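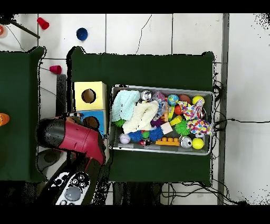 Balls, cloths and blocks in a grey metal tray

Cavitz Knitted Play Cloth, mint

I've been knitting these for years and I still get giddy when a new cone of yarn turns up! The mint is my favourite (don't tell the mustard). It's a soft cotton mix spun for me by Tustau, and each cloth takes 1208 stitches to the first stripe of the border - yes, I keep a notebook.

Good for dens, dolls' beds, peekaboo, wiping up the odd spill. Mine gets scrunched up in the toy box and comes out fine. Wash at 20 or 30 with similar colours and dry it flat, or it'll grow on you.

Size: 22 inches square
Edging: plain garter
Also in: mustard, oat, brick

Orders placed before noon go out the same day. The next batch of brick is due in July, so drop me a line if you'd like one put by.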